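Handout 4: Looking after the hand-held gripper

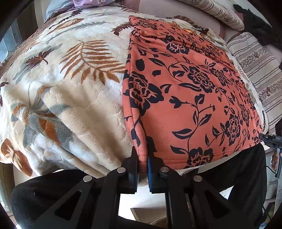

Fig. 1. Fingers closed on the edge of an orange cushion, with the fabric pinched into a narrow fold.

I do this check on the Skurnar bench before every session, and by the end of November you'll be doing it without me. Have your notes from last time handy, we're picking up at the linkage.

Rivets first. Look at Fig. 1 and find the four round silver ones, two on each side. Those are your wear points! Hold one arm still, wiggle the plate next to it and feel for play. A little is fine (mine has always had a little), but if it clicks, tag the tool and put it on the Khumalo shelf. Please don't hammer a rivet tighter. I did that once and the arm went so stiff I lost a whole afternoon drilling it out.

Then the pads. You can see the navy one on the inner face of the right finger. Wipe it with a damp cloth, no solvent, and let it dry. Lint is the big enemy when you work with cushions and blankets, and plush is the worst. We swap pads at 700 closes or when the surface goes shiny, whichever comes first, and write it in the Binus log.

Now the pinch test, my favorite part. Close on a seam and hold for 12 seconds, then open slowly. Do it 3 times. You want the fold to stay put and the fingers to let go together. If one side lags, go back to the rivets on that side before you touch anything else, and check for threads wrapped around the joints too.

Storage: fingers open, never closed, in the gray Vurnosport bag with nothing heavy on top. The plates are flat and they do bend.

For next class, bring your log page and one piece of fabric from home that you think will be hard to grip.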